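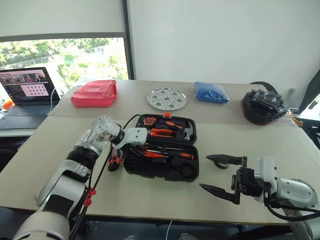 Grestiritz Infrared Forehead Thermometer

Item in stock – ships from our Stoltham warehouse

I started selling this one in March, after the fever checks at the door of our Ivville shop wore out two cheaper models, and I've kept one in my own bathroom cabinet ever since. With monkeypox in the news I'm getting a lot of messages asking which thermometer to buy, so I've rewritten this page to cover what people keep asking me.

What it does

You point it at the middle of the forehead, squeeze the trigger and read the number. It doesn't touch the skin, which I love for anyone with a rash or sore spots (and for kids who are finally asleep!). It reads in Fahrenheit or Celsius, and you switch by holding the side button down until the display blinks.

It takes a temperature and that's all it does. It can't tell you what you've caught, and a normal reading doesn't rule anything out. If you have a new rash, or you've been close to someone who tested positive, please call your doctor or local clinic whatever the display says.

What's in the box

Thermometer
2 AAA batteries
Soft pouch
Printed guide (small type, sorry – I'll email you a bigger one if you ask)

Batteries

The maker rates a pair at 2000 readings with the backlight on and 4000 with it off. My shop unit has the backlight on all day and I'm on my second pair. Take them out if you're putting it away for the summer.

Getting a good reading

Wipe off sweat and push the hair back. If you've just come in from the cold or the heat, sit for 5 minutes first. Hold it a couple of finger widths from the skin and keep it still until it beeps. I get odd low numbers when I rush it, or when the lens is smudged. A cotton swab with a little rubbing alcohol cleans the lens fine, just let it dry before you use it again.

Grestiritz or Honorato?

I carry both. The Honorato is an under-the-tongue stick, costs less and fits in a purse, but you have to wait for it and wash it every time. For one person living alone I'd probably get the Honorato. For a house full of people, or a front desk, I'd go with this one and not think twice.

Returns

Unopened boxes can come back to either store. Opened ones I can only swap if they're faulty, for hygiene reasons. Keep your receipt for the warranty – it covers 2 years from the day you bought it.

Page updated 18 August 2022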